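Howard Hebden on what a robot can carry, fold and leave alone

Howard Hebden spent 11 years fixing commercial dryers before he took a job testing household robots. He now runs trials for Yeon, a small company with a workshop in Jerthorpe, and he is the person who decides whether a chore goes on the list of things the machine can do. The list is short.

"People ask me when it'll do the laundry," he says. "I ask them which part."

By his count, laundry is nine separate jobs, starting with finding the clothes. The current arm, called Fumer, can do three of them on a good day. It can take a single item out of a tub. It can drop that item into a machine with the door already open. It can lay a hand towel flat on a table if nothing else is on the table.

Folding is where the numbers get worse. In the trial that ended in August, the team logged 3,917 attempts at picking up one piece of cloth from a pile. In 276 of them the arm came up with two pieces or more and didn't register the difference. Hebden thinks that is a decent result. He also says it would drive anyone crazy at home.

"If you do 32 shirts and three of them go in the drawer with a sock inside, you're going to check every shirt. Then what did you buy it for?"

White cloth on white cloth is the hardest. The camera has few edges to work with, and the shadows between folds look a lot like the folds themselves. Colored towels go better, and the team used them for most of the first year. Hebden stopped that when he took over.

"My mother has white sheets. Most people's mothers have white sheets."

He is more interested in floors than he used to be. The first trials were run in the workshop, on gray vinyl that got swept every morning. When the work moved into people's homes, the failures changed. Shoes were a problem, and so were cords. A cord can move when the arm brushes it, and it can be attached to something that matters. The rule now is that the gripper stays off any cable unless the cable is the job.

"A person steps over a wire without thinking. We spent four months on wires."

Patterned tile gave them trouble too. Early software took some of the darker tiles for objects and tried to go around them. That has mostly been fixed, he says, though he still asks for a patterned floor whenever a new version comes in.
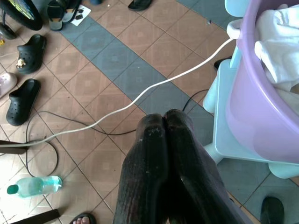

White cloth in a lavender tub, with cables and shoes on the tile floor.

Shop-floor work is further along. Tirano, a uniform laundry, has had two of the arms moving sorted bundles from a belt to a cart since spring. They manage 700 bundles in a shift, which Hebden says is slower than the person who used to do it. The bundles are all the same size, and the cart is always in the same place.

"That's a job I'd sign off on. The cart doesn't have a flip-flop under it."

Asked whether he would have one at home, he says no, and then that he might take one for emptying the dryer, if it were quiet. He does not expect a machine that does a whole load, start to finish, in an ordinary house within the next few years. He would like to see one that can be trusted with a single step and that stops when it isn't sure.

The next round of trials covers socks.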